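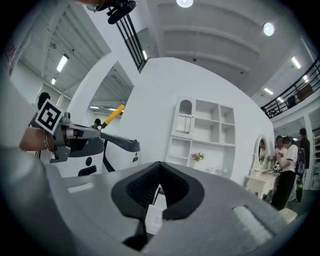 Shift 48 at Barkex, or 49, I lost track in June. They gave us the grippers instead of the drivers. Same work, they said. You hold the trigger, the jaws hold the tool, upstairs keeps the recording.

366 clean grabs before lunch. My old number was 153, with my own fingers, and those were finished hinges for Mendonça, boxed and gone. Now nothing gets finished. Pick up, turn, put down. Again, slower. Wrist straighter please.

My thumb has gone soft. Noticed it doing dishes.

At break a new kid asked what I used to do here. This, I said. He laughed, then didnt.

The text came at 15 past. Training set complete, night line goes automatic, see the office about your options. I read it twice. Then I went back to my spot and picked up the tool bare handed, just to feel teh weight of it.

Lighter than I remembered. The gripper beeped at me, waiting.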